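Harder water for 2,310 households from July

25/03/2025

Supply to the Rudero district will be switched from the Sulletti springs to the Dal Bello borehole in July, the water office has confirmed. The change affects 2,310 households and will last until the Sulletti main has been relined.

Borehole water is harder than spring water. Total hardness at Dal Bello was measured at 127 mg/l in the last set of samples, against 100 mg/l at Sulletti. Both sources meet the limits for drinking water, and no boiling or filtering is required.

Alois Aebischer, who is in charge of the works, said pressure should stay the same except on the day of the changeover, when short drops are likely on the upper streets. Residents with softeners are advised to reset them to the new value.

Hardness at this level leaves slightly more scale on heating elements, taps and shower heads. Deposits also form where water dries on glossy surfaces. On beige wall tiles with white grout they are hard to see at first and are more often felt as a rough film — a weak citric acid solution removes it, but should be rinsed off the joints promptly. A white shower curtain can be washed as usual, with a little more detergent.
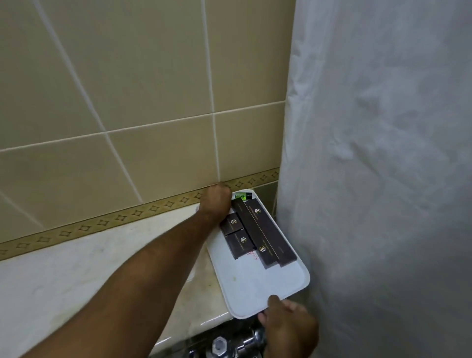
Filed under: Local / Water & Waste

Comments (2)

Carmela Pellegrini: Will the new hardness figure be printed on the bill? My dishwasher manual asks for it in German degrees.

Corrado Testa: Divide mg/l by 17.8, so a bit over seven.

Contact the newsdesk | © Jusport | Back to top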